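Butcher block top: oil again or switch to a hard finish?
Workshop and Furniture > Finishes

vimala_a
Looking for opinions on a light butcher-block table. It was oiled when it was put in and has had nothing since November. No big stains, but the surface feels dry to my hand in the middle and I would like to deal with it before it gets worse. The top is 25 inches deep and sits in a room with a heater on one wall.
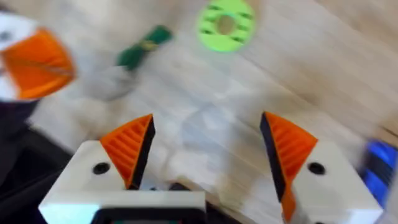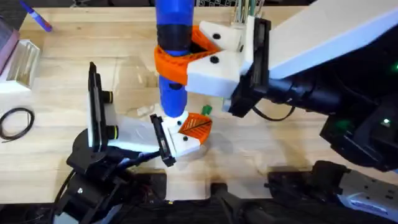 Same tabletop in both.

My plan was to sand to 180, wipe down and put on two coats of Drelero hardwax. The other option is to keep oiling. I don't mind a bit of work once, but I don't want to be doing this every month.

signe_lunde
Keep oiling. A hard finish looks good for a year and then it wears through wherever things get dragged, and you can't patch one spot without it showing. With oil you rub some in and go home.

dede44
Disagree with Signe. I did a bench top with hardwax four years ago and have patched it twice. Scuff the spot, thin coat, buff it off after 14 minutes or so says the can, done. You can find the patch if you get down and look across it, but I never do.

signe_lunde
Hardwax patches better than varnish, I'll give you that. Mine was varnish. I would still test it first if there is old oil in the wood.

Z.Amissah
What oil was it? If it was mineral oil the hardwax may not cure properly over it. If it was linseed or tung you are fine after a light sanding. This matters more than which finish you like.

vimala_a
The tin says Grundo bench oil, no ingredients on the front. I'll look at the back tonight.

Z.Amissah
Look for "non-drying" on the label. If it says that, wipe with mineral spirits a few times, let it sit a couple of days, then sand. Change the paper often, it will clog.

dede44
Also do the underside. One coat is enough. People skip it and then the top cups - mine did, next to a radiator.

nayeli_c
One coat underneath won't stop it from cupping if the screws are tight in round holes. Check that the top can move before you spend money on finish.

dede44
It helped mine.

vimala_a
Back of the tin says it is a drying oil, linseed base. The screws are in slotted brackets, I checked. I'm going to stop at 150 instead of 180 unless somebody objects, and do a test patch at the back corner first.

Z.Amissah
150 is fine. Vacuum it well and give the patch a full day.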